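Idska Blocks: teleoperated stacking demonstrations

Data card and README, maintained by Ngaio Tomoana
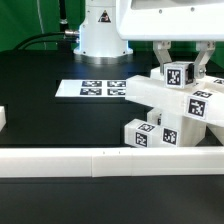 Side camera view during a block episode, with the calibration sheet at left and a marked cube in the gripper.

Summary

Idska Blocks is a set of 2,626 demonstrations of a single robot arm stacking white blocks and cubes that carry square fiducial markers. Every demonstration was driven by a person, either with a hand controller at a distance or by taking hold of the arm and moving it. The data was collected by Firnano for work on imitation learning, mainly policies that have to place a part on top of something that is not well supported.

The card covers version 2 of the set. Version 1 had the same tasks but used a different time base for the gripper signal and should not be mixed with this one.

What is in an episode

One episode is one attempt at one layout. It starts when the operator presses record and stops when the operator lets go of the part and backs the gripper off, or gives up. Each episode folder holds:

side.mp4 - color video from the fixed camera
joints.csv - joint positions and velocities
tool.csv - tool position and orientation in the base frame
grip.csv - commanded and measured finger opening
markers.json - detected marker IDs and corner points, per video frame
meta.json - layout number, operator code, mode, outcome, notes

The mode field is either "remote" or "hand". The outcome field is "done", "dropped", "collapsed" or "stopped". We kept all four. If you only want clean demonstrations, filter on "done", but read the section on labels first.

Tasks

There are 11 layouts. Layouts 1 to 4 are plain towers. Layouts 5 to 8 ask for a bridge between two columns. Layouts 9 to 11 have a long block resting on a column with one end sticking out, and the operator adds a cube on top. The last group is the hardest to demonstrate and has the most collapses.

The starting structure was built by a person before each run. Small differences in how it was built are part of the data. We did not use a jig.

How the demonstrations were made

In remote mode the operator sat at a desk next to the cell and used the Husmont controller. Moving the controller moves the tool, scaled down, and a trigger closes the fingers. A second button holds the arm still so the operator can bring their hand back to a comfortable position. These holds show up in joints.csv as flat stretches. We left them in. The script trim_holds.py removes any that run longer than the limit you give it.

In hand mode the arm was put in its free-moving state and the operator guided it by the wrist. The operator's hands and sleeves are visible in many of these videos. Anyone training on the video alone should expect a policy to pick up on the hands. Most people using the set so far train on remote episodes and use hand episodes for the joint data only.

Operators were given 16 practice runs before any of their episodes counted. They were told to approach from above, slow down near contact, and open the fingers fully before lifting away. They were not told which path to take. You will see clear differences in style between operator codes, mostly in how high they lift before moving across.

Calibration

A sheet with four markers in a two-by-two grid lies on the table and is used to find the camera pose relative to the robot base. The pose is solved once per session and written to session.json. In some episodes the structure or the arm covers part of the sheet. That does not matter for the stored pose, but it will matter if you want to solve it again from single frames. Use frames from the start of a session for that.

Block markers are often seen at a steep angle, above all the ones on top faces. Detection on those is poor. A missing marker in markers.json means that the detector did not find it and says nothing about whether the block was there. We did not fill gaps or smooth the corners.

Labels

Outcomes were entered by the operator right after each run. A second person later reviewed 100 episodes and changed the outcome on a few of them, nearly all cases where a cube was placed and then slid. The rest have not been reviewed. "Done" means the structure was standing when recording stopped. It does not mean the cube was centered.

The notes field is free text and was optional. Some operators wrote a lot and some wrote nothing.

Known problems

- In the first sessions the gripper log starts slightly after the video. The offset is in session.json as grip_delay. The loader applies it by default.
- Episodes recorded in June have a brighter table surface in the video because a lamp had been moved. The camera itself stayed in the same place.
- Layout 7 has far fewer hand episodes than the others. We ran out of time.
- There is no force or torque signal. If you need contact events you will have to work them out from joint velocity and finger opening.
- The set has one arm, one gripper and one table. Do not expect a policy trained on it to carry over to another cell without more data.

Splits

Train, validation and test lists are in the splits folder as plain text, one episode name per line. They are split by session, so episodes from the same session never appear in two lists. Please report results on the test list as given. If you drop failed episodes from it, say so.

Loading

Install the package from the repo root:

pip install -e .

Then:

from idska import Episodes
eps = Episodes("data", split="train", mode="remote")
ep = eps[0]
print(ep.meta["layout"], ep.tool.shape)

Video is decoded on demand. If you plan to make many passes over it, run cache_frames.py first and point the loader at the output folder. The cache is large.

Use and contact

The data may be used for research and teaching. Operators agreed in writing to the release and appear only by code. Please do not try to match codes to people.

Marker detection code was adapted from the Pärn tools, and its license file is kept in third_party/parn.

Send questions and corrections to Ngaio Tomoana through the issue tracker. For a bad episode, include its name and the time in the video where the problem starts.

Last updated April 12, 2022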